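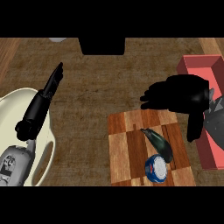

Durkville Allotments and Gardens Association — Growing Diary

March, plot 17

Up at the plot by half past seven. Frost on the shed roof but the ground underneath was soft enough to get a fork in, so I carried on with the bed I started last week. The bindweed roots go down further than I can dig. I pull out what I can reach and put it in the old compost sacks, which I take home and leave by the back wall to rot down. Three sacks full by nine.

The broad beans I put in before Christmas have stood up well. A few have been nipped at the top, pigeons probably, and I have put the netting back over them with the short canes. The garlic is up as well, all in the right place this year. The onion sets are still in the egg boxes at home. I will give them another fortnight. Last year I rushed them and half bolted.

Aldo Caruso came over from plot 22 with a bag of seed potatoes he had spare. They are a variety his brother-in-law sends him, a red one called Baltus, and he says they keep until the following April if you leave the soil on. I have put them on the spare room windowsill, next to my own earlies. Gave him a jar of the plum chutney in return. He stayed for a cup of tea and we talked about the water. The standpipe at the bottom end is still turned off and he has been filling his butts from the stream, two cans at a time.

I was going to put the new water butt in today but the stand was short of two bolts. I rang Ferraro the hardware shop at dinner time and they will put some aside for me. The butt itself is only 71 litres, smaller than I wanted, but it will fit between the shed and the path and the big ones won't. With what runs off that roof it should fill in a couple of wet days.

After dinner I cleared out the shed. Found the good trowel behind the paint tins, where I must have put it in October. Also found mouse droppings in the box of fleece and had to throw away one of the three pieces. The other two only have small holes and will do for the carrots. Swept the floor, oiled the shears, and put a new hook up for the hoe.

Sowed in the greenhouse at home when I got back: two trays of leeks, one of early cabbage, and a half tray of lettuce. The leeks are old seed so I put them in thick. Tomatoes are up on the kitchen windowsill, leaning towards the glass as they always do. I turned the tray round and will prick them out when they have their proper leaves. The peppers have done nothing at all — sixteen days now and not one showing. I will leave them until the end of the month and then buy plants.

The rent letter was on the mat. It has gone up again, but only by a small amount, and it still has to be paid at the hut on a morning when someone is in. The letter also says the hedge along the lane will be cut before the birds start nesting, and asks for cars to be kept off the verge. I have written both on the calendar.

Back aching this evening. Hot bath, then went through the seed tin and made a list. Need runner beans, parsnips (fresh, they never come up from old packets) and some more labels. I have beetroot for two years at least.

Tomorrow: fetch the bolts, finish the last strip of the bed if it stays dry, and take the fleece up for the carrots.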